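A stop button is not a safety plan

In March a robot at the Tadollow laundry works pulled a cable out of its own wrist. No person was hurt and the damage was small. The report was two pages long and closed with the sentence "operator pressed stop, system safe". I have thought about this sentence many times, and I believe it is wrong.

The facts are simple. The machine has two arms and it puts clothes on hangers. One arm was told to let go of a waistband and the gripper did not open. The other arm did not know this and continued its movement. The cloth became tight, the first arm was pulled from its path, and a cable that was hanging free caught on the hanger hook. The operator saw it and pressed the button. Both arms stopped, as the manual promises. The cloth was still under tension, the gripper was still closed, and the operator put her hand between the arms to free the garment.

Please read that last part again. It is the moment which the report calls safe.

Stopping a machine takes away its movement. It does not take away the force that is stored in a stretched elastic, a bent arm or a pressed spring. When the power to the motors is cut, some joints lock and some joints sink a little under their own weight. The operator was not told which joints do what. She had received 90 minutes of training, and 70 of these were about the screen.

I worked for nine years with presses and conveyor belts before I came to robots. In the old factories we had a rule that you learn the dangers of the stopped machine before you learn to start it. People in my new field often smile at this. They say that these arms are light and slow, and that a light arm cannot do harm. It is true that they are lighter than a press. But a finger is also light, and a wire hook near the face needs very little speed.

The company that supplies the control software, Brevuvau, answered in a correct way. It added a check, so that the second arm waits until the first gripper reports that it is open. I am glad about this check. Still, I would like to ask what happens when the gripper reports "open" and is closed, which was the case in Cakton last year. There the sensor measured the position of the motor, and the motor had turned very well. The finger was not connected to it any more. The log showed 200 good releases in a row, and the last ones were false.

For this reason I do not want only one more check. I want that somebody writes down, for each step of the work, what a person will find if everything stops exactly there. Who holds the cloth? Where does the force go? How does one open the gripper by hand, and from which side? At Tadollow the answer to the last question was an Allen key - and the key was in another room.

My colleagues on the Yap project tell me that such a list takes too much time, because the work changes every week. I understand them. I have also been under pressure to show results. But folding, stretching and hanging are not so many steps, and a list with gaps is better than none. If a step changes, one line changes.

I would begin with the step where both grippers hold the same garment. It looks peaceful, and for this reason people reach in.
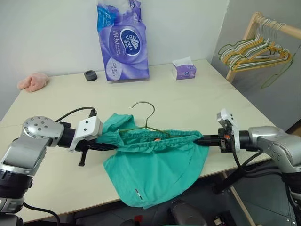

Two grippers on one waistband, with the hanger already inside.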